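Review: Jarnix bench simulator, four months in at our shared workshop

I bought Jarnix to practise with two arms before we bolted anything down, and it's been a lovely winter project. The turquoise shelf with its three compartments is where I start every new layout. 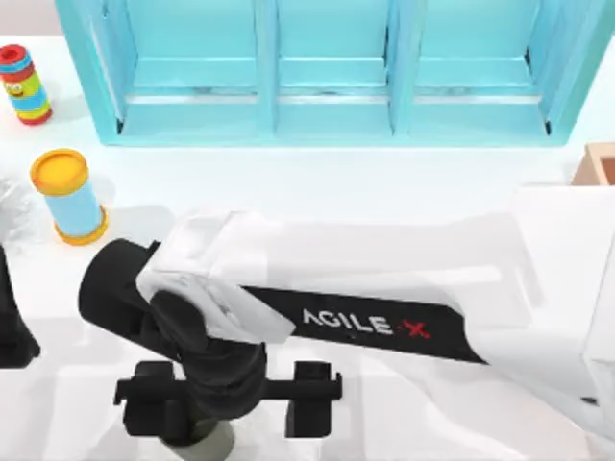 Setting up

Wendy Birkett helped me get it going on my old desktop, and we had an arm moving by morning tea. The download took ages (some 4 GB on workshop wifi!) but the menus are friendly, and you can change the colour of nearly anything. I spent far too long on that.

What I'd change

Shadows are gentle and help me judge height, though I'd love a second view open while I'm lining up the fingers. Saving gets slow past 200 steps as well – I now break long jobs into two files and grumble a bit less.

Worth it?

For a home builder, yes, I think so. I tried Bresier first and found it fussy. Next job is a proper bench for the real arms, and I've already got my eye on some timber.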